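Chapter 11
House Rules for a Robot That Touches Electronics

In this chapter
Why a general safety standard still leaves you with homework
Writing a cell rule that people can follow and check
Handling rules for boards, sockets and processors
Stops, handovers and the change log
Practice tasks

11.1 Before we get to the rules

I used to skip chapters like this one. When I was learning, I wanted to get to the arm, load a program and watch something move, and the pages on rules felt like the terms and conditions you scroll past. Then I spent a long Wednesday at the Sedley bench trying to work out why a server board had a row of bent contacts in its socket. I had a program and a board, and between them I had no idea at all what had happened. The speed had been changed, the finger had been swapped, and the person who did both had gone home (it was me, the week before, and I hadn't written any of it down).

So this is the chapter I needed then! It covers the rules you write for your own cell, meaning the robot, its gripper, its fixtures and the floor it stands on. Chapter 10 dealt with the published standards for robot safety, and I'm going to assume you've read it and still have it handy. If you haven't, go back and do it first, please. Nothing I say here replaces the standard that applies where you work, or the maker's manual for your arm.

What a published standard does is tell you what kinds of harm to think about and what your safety functions have to achieve. It can't know that your bench wobbles, or that your boards come in with the heat sinks already off. That part is yours, and in most shops it ends up on one sheet taped near the controller. I'm very fond of that sheet. A good one is worth more to me than a binder of 70 pages that lives in an office down the hall.

11.2 What a usable rule looks like

Take this one, which I've seen on more than one wall:

"Operate the robot carefully near delicate parts."

Everybody agrees with it and it does no work whatsoever. You can't tell from watching a run if the rule was kept. Now compare the version we settled on for the Brollunach cell, where students do most of their socket work:

"Rule 4. Inside the board zone, speed stays at or below 20 percent of the program maximum. The board zone is the taped rectangle plus 50 millimeters on every side, up to the height of the marked post."

It's longer and uglier, and I like it much better. There's a number, there's a place, and a stranger could walk in and check it. Notice too that it says nothing about who is driving. The same limit holds for a student on the first run of the day and for me when I'm showing off – and I do show off, so I need it more than they do.

When you write a cell rule, try reading it to somebody who wasn't in the room when you thought of it. Ask them what they'd look at to see if it had been broken. If they start guessing, go back and rewrite. I'd also keep one action to a rule. "Clear the bench, home the arm and check the finger" is three rules wearing one number, and people will remember the first.

A word on "should" and "must." In our books, must means the run doesn't start without it. Should means you may do otherwise, but you write down that you did. Pick whatever words you like, only define them at the top of the sheet and then stick to them. The Ustasard handbook, which I borrowed a lot from when I was starting out, used must, shall, should and will on one page, and I never did learn which of them I was allowed to ignore.

11.3 Handling rules for boards and sockets

A processor in its socket is a nice thing to write rules for. There's a flat, easy surface in the middle and trouble all the way around it. You've got a bracket with a lever, memory slots on one side, capacitors standing up like little chimneys, and not much room for a fingertip. The processor itself will put up with a fair amount. The contacts under it may not put up with anything.

We give students these, and you're welcome to copy them and change the numbers:

Rule 5. Power is disconnected from the board before it enters the zone. A switch in the off position does not count as disconnected.

Rule 6. The board is fixed or its chassis is fixed. A hand is never the fixture.

Rule 7. The finger, the operator and the bench are tied to the same ground point. The connection is tested at the start of each session and the result goes in the log.

Rule 8. Before any approach to the processor, the operator looks at the lever and the load plate and says out loud what state they are in.

Rule 9. The last part of the approach is straight down the socket axis. Any sideways motion below the height of the bracket needs its own taught point and its own line in the log.

Rule 10. If contact force rises before the expected contact height, the arm stops and holds. It does not retry by itself.

Rule 8 gets giggles every term. I don't mind. Saying a thing out loud makes you look at it, and looking is what we're after. Train drivers in some places do something similar with signals, and it's a habit I'd happily see spread to every bench I've worked at.

Rule 10 is the one people argue about. An automatic retry is great in a cell that moves cardboard boxes, where a slipped grasp costs you a second. With a finger down beside a processor, the second try starts from a position you no longer understand. Stop, hold, have a look, then decide. And when you back off, go back along the path you came in on, slower than you came.

Watch the parts of the gripper you aren't thinking about, too. We all stare at the fingertip. The links and the housing behind it are a good deal wider, and they sweep over whatever is next door when the wrist turns. Teach your approach with the tallest neighbor in mind, and check it with the gripper open as well as closed. Linkage grippers change shape as they move, and the widest point isn't always where you left it.

11.4 Stops, handovers and the log

Our log is a paper notebook on a string. I know, I know. You can keep yours on a screen if you like, provided it can be opened in less time than it takes to decide not to bother. Each entry gets the time, what changed, the old value and the new one. "Adjusted speed" isn't an entry. "Approach speed in board zone, 20 to 11 percent" is.

A finger swap counts as a change. So does moving the camera, loosening and retightening the mounting plate, or putting in a board of a different make. After any of those, the next run is a dry run above the board, with one person on the enabling switch and nothing else in their hands.

At handover, the person leaving reads the last entry to the person arriving. If there was a stop, they say where the arm was when it stopped and if anyone has moved it since. It takes no time at all, and it would've saved me that whole Wednesday!

11.5 Practice tasks

Find a rule posted in your own lab or workplace and rewrite it so that a visitor could check it. Keep the original next to yours and mark every word you had to make up your mind about.

Write a rule for removing a memory module, using Rules 5 through 10 as a pattern. Decide which of the six carry over as they are and which need a new number or a new direction of approach.

Swap your sheet with a classmate and run a dry cycle by theirs, to the letter. Note each spot where you had to ask a question. Those notes are your next draft.
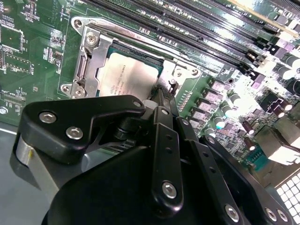
T. Ledesma
Bench instructor, robot handling course, Brollunach

A fingertip at the lower-right edge of the processor, in the gap next to the bracket – keep this one open while you reread Rule 9. Find the linkage bars and the housing behind the fingertip, then the capacitors standing on the board to the right, and sketch the path you'd teach for backing out. We'll use your sketch at the start of Section 11.6.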